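Counter day

Quick one, I have to leave by 4. Finally doing the kitchen counter, which I've been putting off since September when we moved in here from Prernau. Teodora Dumitrescu (hi Teodora, I know you read these) said do one surface at a time and don't open any cupboards. I opened two cupboards. Anyway.

The rules I set myself

Appliances stay at the back, against the wall. Small coffee thing, toaster oven, done. Both get used every day so I'm not putting them away just to drag them out again. Everything in front of them has to earn its spot or go.

Wooden organizers – keep. They're the only reason I can ever find anything. I went through 3 layouts in my head and ended up with the one I started with.

Teal box with the bamboo lid – keep, obviously. It's from Leka and I love it more than is reasonable for a box. The round container with the frosted lid is going in the fridge door or wherever it fits, it just keeps migrating back to the marble. Same with the big black pot. Way too big to live out. No idea where it goes yet.
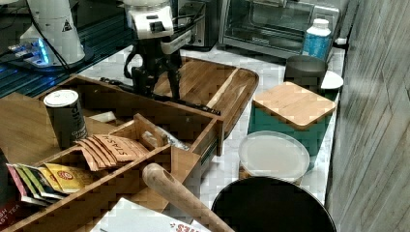 What's left

Mug and saucer to the shelf by the window. I keep leaving them right where I need to chop things.

The white bottle with the blue label needs to get out from in front of the toaster oven, I have to reach past it evry time I want toast.

Wipe the marble once it's clear. The pale gray veins hide crumbs really well, so do it with the big light on. I use the Evine spray, the 300 ml one, and it lasts forever.

Then the tray. I'd like one drawer's worth of stuff out of it, maybe more. Sastetti has deeper ones that would fit along the back but I'm not buying anything untill this is sorted. Promised.

OK, shoes on. Pot is going on top of the fridge for now.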